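Print | E-mail

Notebook, tidy-up task
18 November 2024

Same question from Bendik again: can a machine clear a table yet? Small white basket, pink piece, two hand-held grippers. I take both.

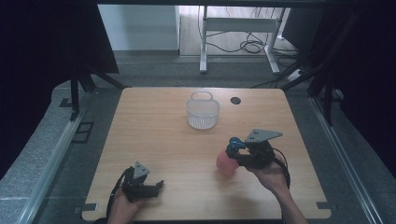
My opinion is still no – the soft pieces are easy for a person and hard to teach. Doaa wants 100 runs before December; we have 42.

Pads are ragged at the lower inner edges, both fingers. Ask Gunnel for new ones.
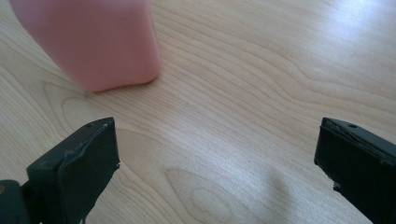
Pads and glare

Glare at upper right, wood almost white there. Try to move the lamp.

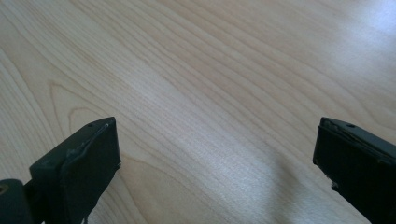 Gripper open, bare wood between the fingers.

Recent entries
Folding towels, try 2
Verndale visit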